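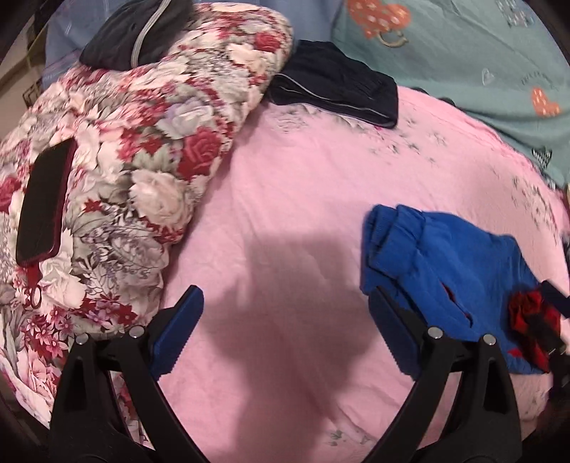
Subject: Re: [gripper-users] Right jaw stops short of full close on soft goods
Date: 5/5/25

> We see the same symptom on one Plondow hand unit. The trigger
> reads full travel, but the recorded jaw width stays high for the
> last part of the close. Fabric slips out on the lift. Recalibrating
> helps for a few runs and then it comes back. Is this firmware or
> mechanical? We are still on build 104.

Mechanical, at least on ours. Build 114 did not change anything.

We had it on two units, both used for clothes and bedding. The logged width and the real width disagree once the right jaw is loaded. With nothing between the pads the error does not show, so the zero check passes and the unit looks healthy.

The cause was the inner screw on the right jaw, the one just below the pad. It backs out slowly. When it is loose the arm flexes under load and the pad meets the cloth at an angle, so only part of the ridged edge carries the grip. On thin sheets you may not notice. On fleece or a comforter the fold rolls out of the pads when you lift.

Steps we used:

Power off and take the battery out before touching the jaws. On one unit the jaws closed during the check because the trigger was bumped. No injury, but it was a pinch on a gloved finger and we logged it.

Hold the pad and rock it sideways. Any movement you can feel is too much.

Remove the screw, clean the thread, put it back with medium threadlocker. Do both jaws even if only one is loose. Leave it overnight.

Run the width calibration again, then do 20 closes on a folded towel and compare first and last. Ours now agree.

As for the old data: we went back through 145 episodes from the Mollah set and dropped every one where the width was still above the closed value at lift. The filter is crude and throws out some good thick-fabric grasps. If anyone has a better test I would like to see it.

The Lamness pads fit the same arms and have a deeper screw seat. We have not run them long enough to say whether the screw stays put. The Divau mount is a different part and I can't comment on it.

To the original poster: please check the screw before you move off build 104, and post which jaw it was. If it is the left one, our explanation is incomplete.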